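Second of January and I've finally watched the whole box

2nd January

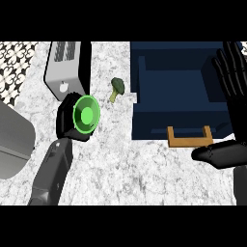

Marble worktop, patterned tiles and a couple of robot arms.

So the big plan for the Christmas break was to watch every film in the Ruotsalainen box set, in order, with no skipping and no looking at my phone. I managed the first two. The phone rule went out of the window by the third film (it's a Nokia, one of the plain ones, so there's not even much on it to look at) but I did see every minute of the rest, and I want to get my thoughts down before work starts again and they all melt into one long snowy car park in my head.

If you've not come across it, this is the set of documentaries about small-town cinemas that came out in September. Ruotsalainen is the village where the first one was shot and the name stuck to the whole series, even though by the end we're nowhere near it. There are five films. I'd only seen one before, years ago, on a very bad copy with the subtitles running a good few seconds behind the talking, so every sad bit was funny and every funny bit was sad. I still half prefer it that way.

The first film is the one everybody talks about and I can see why. A projectionist drives between village halls with the projector strapped in the back seat like a child. That's the whole story! He sets up, people come in with their coats on, he shows them a western, he packs up and drives home in the dark. There's a stretch in the middle where the belt goes and he mends it with somebody's tights, and the audience just sits there and waits, and one old boy starts singing. I had to stop it and make a cup of tea after that.

The second is slower. It's set in Clelmont, which had a proper picture house with a balcony and a curtain, and the film follows the last winter before it shut. I'll admit I struggled with the first half hour, there's a lot of paperwork in it and a very long meeting about the boiler. But then you get to the Saturday children's club and it comes alive, kids running up and down the aisle, the woman in the kiosk weighing out sweets and pretending not to see who's snuck in the side door. The running time is 127 minutes and I'd happily lose twenty of them, all from the boiler.

Film three I didn't get on with. Too many talking heads, all shot against the same brown curtain, and music slapped over everything. If somebody is telling me about the night the roof came in, I don't need a cello telling me it was upsetting. Moving on.

Four is my favourite and I don't think it's anyone else's, going by the reviews. It's the Burville one. A group of friends in their twenties take over an old bingo hall and try to turn it back into a cinema, and they are hopeless, absolutely hopeless, they order the wrong screen and paint the foyer a colour that looks like liver. They fall out over what to show on opening night. One wants a silent film with a live organ and the others want something with a car chase, and the argument goes on for so long that you start changing sides. I was team organ, then team car chase, then team organ again. When the doors open the camera stays out on the pavement with the queue, and you never find out which film they picked. I shouted at the telly. Then I watched the ending again straight away.

The last one tries to look ahead, with people imagining what their local cinema will be like in 2031, and it's a bit of a ragbag. Some of them are gloomy, some of them want beanbags. There's a lovely bit with a retired usherette who still has her torch and shines it at the director's feet when he comes up her hall stairs. I wish the whole film had been her.

A word on the box itself. The booklet is nice, decent paper, but the print is tiny and pale grey and I had to hold it under the kitchen light. The discs are in those cardboard sleeves that are far too tight, so you end up shaking them over the bed. Extras are thin: a trailer for each, some deleted scenes from Clelmont (more boiler!) and a commentary on the first film that I'm saving.

I paid full price and don't regret it, though if you only want to try one, get hold of the first and see how you feel when the singing starts. And if anybody reading this knows for certain what they showed on opening night in Burville, the comments are open. I've got my money on the car chase.

Next up is the pile of library DVDs I've renewed twice, and they're due back next week.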